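Storing Chopsticks and Cooking Utensils in a Countertop Holder
Household Guidance Series, Grerkdale Home Skills Center

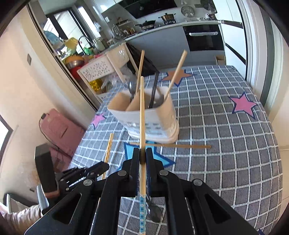 How often should a utensil holder be emptied and washed?
Once a week is sufficient for most kitchens. A holder that receives damp utensils every day should be washed twice a week and left upside down on a rack overnight.

Purpose of this page

These instructions apply to open, upright holders used for chopsticks, spoons, spatulas and similar items. They are issued to participants in the Center's kitchen organization course and may be followed at home without special equipment. Knives, peelers and skewers are covered on a separate page and should not be placed in an open holder.

Before you begin

Clear a section of table or counter large enough to lay every item flat. A tablecloth may be left in place if it is clean and dry. Have ready one dry dish towel, a bottle brush, mild dish soap and a small bowl for items that will be discarded or moved elsewhere.

Step 1. Empty the holder
Remove all utensils and lay them on the table, with wood on one side and metal on the other. Turn the holder over above the sink to release crumbs and standing water.

Step 2. Wash and dry the holder
Wash the inside with warm, soapy water and the bottle brush. Plastic holders with an embossed or textured surface collect residue in the pattern and should be brushed on the outside as well. Rinse, then dry fully. If the holder has drainage holes, confirm that they are open.

Step 3. Inspect the utensils
Check wooden items for splits, dark spots and a sour smell. Run a dry towel along the length of each chopstick; if the towel catches, the surface has begun to splinter and the chopstick should be discarded. Metal spoons that have become dull can be kept in use. Polish them separately if desired. Check that the handles of cooking utensils are firmly attached.

Step 4. Match the chopsticks
Sort chopsticks into pairs by length and by the band or pattern at the end. Place unmatched chopsticks in the bowl. A single long chopstick is useful for testing the depth of oil or stirring a tall jar, and one may be retained for that purpose.

Step 5. Load the holder
Place the heaviest utensils first, handles down, and distribute them around the sides. Spatulas should lean against the wall of the holder. Add spoons next. Chopsticks go in last, one pair at a time, lowered vertically with the eating ends up. Do not drop them in from above the rim.

Leave enough space to remove any one item without lifting another. If the holder tips when touched lightly, remove the longest utensil and store it in a drawer.

Step 6. Choose a position
Set the holder at least 200 millimeters from the stove and away from the table edge. Avoid direct sunlight if wooden utensils are kept in it.

Care of wooden items

Wipe wooden chopsticks and spatulas after washing and let them dry in open air before returning them to the holder. Food-grade mineral oil may be applied to plain wood. Do not oil printed or painted bands, and do not soak them.

Printed copies of this page are available from the Center's front desk in Room 309. The next kitchen organization course begins in October.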